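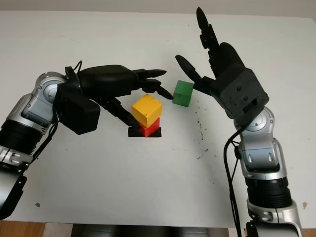 *Red, yellow and green cubes on a white tabletop*

**Gemma Hollis**

Hi all! We're after a slatted divider between our kitchen and the hall (the hall's 265 cm high) and I can't decide between oak and painted MDF. Skisus in Bloxham do both. Will MDF look cheap up close?

**Callum Sedgwick**

I've had painted MDF for 2 years and I still love it! Get them to prime the cut edges properly though, mine drank 11 quid's worth of paint before it looked right. Oak's lovely but you'll be oiling it every August.

**Poppy Hartley**

oak. always oak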